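24 August 2024

Dye bench, second round of onion skin baths. Same merino as the May skeins, from the Fasberg cone, wound off by Derek. Total weight of dry skins in the bag 2,230 g, of which I used 1,456 g across both pots. The rest is back on the shelf, labelled.

## Mordant

Alum at the usual rate, wool in overnight. Marjorie wants to try a cold alum soak next time to save gas. Fine by me, but it needs its own bucket — the grey one still has iron in it.

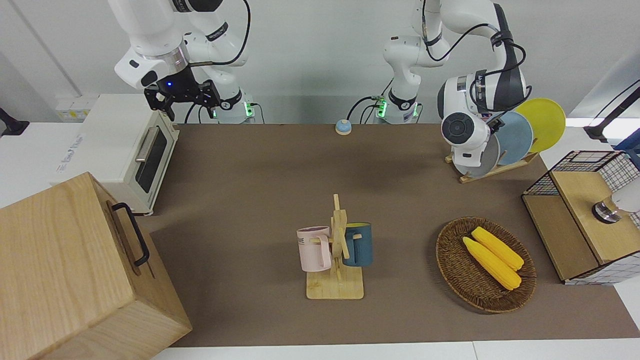

Pot A was skins only. Pot B had the same skins plus a pinch of iron at the end. I'm still short of words for the yellows, and "gold" in the May notes is no use to anyone. A toaster oven in cream is near enough to the undyed wool, so I've put that down as the starting shade. Yurii thinks we should buy a proper colour chart and he's probably right.

## Pot A

Came up quickly. Pulled the first skein early and left the other two in until the bath cooled. Rinsed until clear.
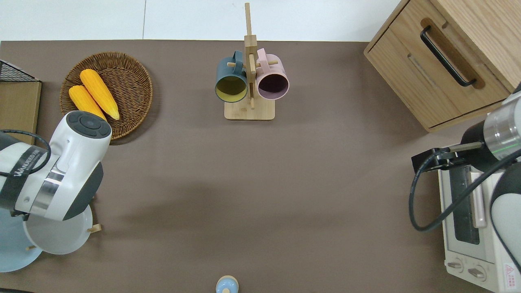 *Corn cobs in the wicker tray. Orange-yellow, close to skein 2.*

Skein 3 is deeper and a bit patchy near the ties. I tied them too tight again. Use figure-eights and leave them loose.
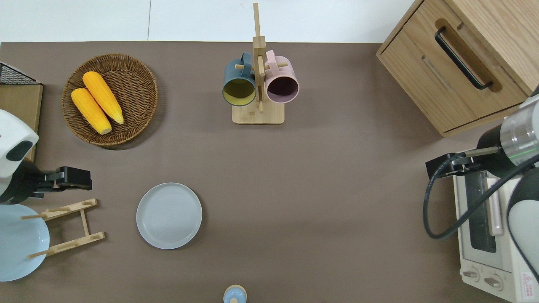 *Yellow corn, woven basket.*

## Pot B

Olive, flatter than I'd hoped. Bradley likes it for the Penrose blanket border.

- Samples cut and pinned to card
- One strip from each pot in the window for the light test, half covered 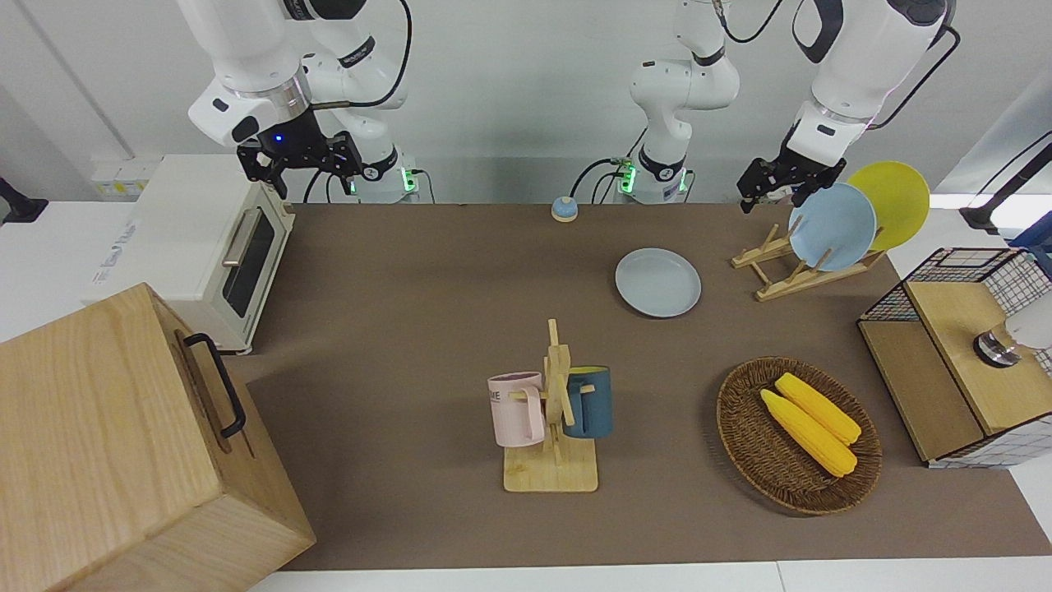 - Spent skins to the compost, iron bath kept separate
- Ask Roland about more skins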